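Sorting and Storing Loose Cables on a Shared Workbench
Student project report, Workshop Practice module
September 2020
Reading time: 5 minutes

Print this page | E-mail this page

1. Background

The teaching workshop holds a stock of data, power and extension cables which students borrow for their own projects. For several years these were returned to a single deep drawer. By the start of the project the drawer could no longer be closed, and students reported that they preferred to bring cables from home. The module leader asked our group to propose a way of storing the cables which would need no new furniture and which could be kept up by the students themselves.

The work was limited to cables of 2 metres or less. Mains extension reels were left out, as they are inspected separately and have their own rack beside the door.

2. Condition of the stock

The drawer was emptied and its contents were listed. It held 51 cables. Many had been wound tightly round the hand and the free end pushed through the middle, a method which is quick but which puts a sharp bend close to the plug. On several of the older cables the outer sleeve had split at this point. Others had been knotted to each other, and separating them took most of the first afternoon.

Cables with split sleeves or bent contacts were set aside for the technician and took no further part in the project. The remainder were wiped down, straightened and left flat overnight before any attempt was made to bundle them.

3. Methods of bundling

Three methods were compared. In the first, the cable was coiled in a circle and held with one tie. In the second, it was wound in a figure of eight across the thumb and little finger. In the third, it was folded back and forth into a long, narrow loop and bound at the middle. Each member of the group prepared bundles by all three methods and then exchanged them with another member, who had to open them without having seen them made.

The circular coil was the easiest to make and suited thick cables well. It took up a good deal of room in a box, however, and neighbouring coils caught in one another when lifted out. The figure of eight gave the least twist on opening but was found hard to teach. The folded loop lay flatter than the others and could be stood upright in a narrow compartment, with the plugs at the top where they could be read without disturbing the bundle. Its weakness is at the folds, and for this reason it was not recommended for stiff cables.

Two kinds of tie were tried. The Ikonen fabric tie can be opened and closed many times and stays attached to the cable when it is in use. The Kodix paper-covered wire tie costs less, but its ends scratched the bench and several were lost during the first week.

4. Work at the bench

The bench used for sorting has a light wooden top in butcher-block planks and stands on a concrete floor. It was agreed early on that only the cables being dealt with should lie on the wood, and that everything else should stay in its tray. Bundles were laid out singly, with clear space between them, so that length and type could be checked before they were put away.

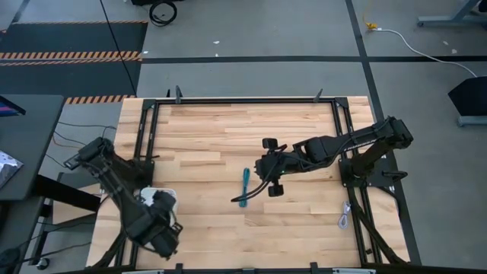

Rosalie Strebel asked whether colour ought to decide where a bundle goes, given that a teal cable is far easier to ask for across a room than one known by the name of its plug. The group considered this at some length. Colour is noticed first, and new students use it naturally. It does not, however, tell the borrower what the cable will fit, and the stock contains white cables of several different types. The final scheme therefore sorts by plug, and colour is entered on the label as a help in finding the right bundle.

A second point concerned loose ends. A bundle may be well tied and still have short ends standing out from it, and these are what catch when the box is full. The written instructions now ask that ends longer than a finger be tucked under the tie.

5. Storage

Cables are now kept in two shallow Bretano boxes, each divided upright by strips of card. The first box takes data cables and the second takes power leads. The dividers were cut by hand and can be moved as the stock changes. A Juna label is fixed to the front of each compartment, giving the plug at either end, the length and the colour.

Adapters and small connectors presented a separate difficulty. They are easily mixed with the cables they belong to and as easily parted from them. After some discussion they were given a lidded tub of their own, which is kept in the second box. A borrower who needs an adapter signs for it on the same line as the cable.

6. Trial and results

The boxes were put into use for the remainder of the term. Borrowers were asked to sign cables out and to return them bundled. Most did so. The commonest fault was a cable returned to the wrong compartment, and this fell away after the labels were reprinted in larger type. A smaller number of cables came back unbundled, generally at the end of the day when the workshop was being closed.

Students who had not taken part in the project were asked for their comments. Those who replied found the boxes easier to use than the drawer. Two asked for a spare tie to be kept in each compartment, and this has been done. One objected to the folded loop on the ground that it leaves creases in softer cables; we regard this as a fair criticism, and the circular coil is now permitted for any cable which does not lie flat after opening.

7. Recommendations

The group recommends that the boxes be retained, that a sheet showing the folded loop be fixed to the wall near the bench, and that the stock be checked again in December. Damaged cables should be handed directly to the technician and should not be put back in the boxes. The old drawer may be released for other use once the remaining power supplies have been moved out of it.

Print this page | E-mail this page

Related reports
Labelling Small Parts in a Shared Store
Care of Wooden Bench Tops
A Signing-Out Sheet for Hand Tools
Reusing Card Packaging as Drawer Dividers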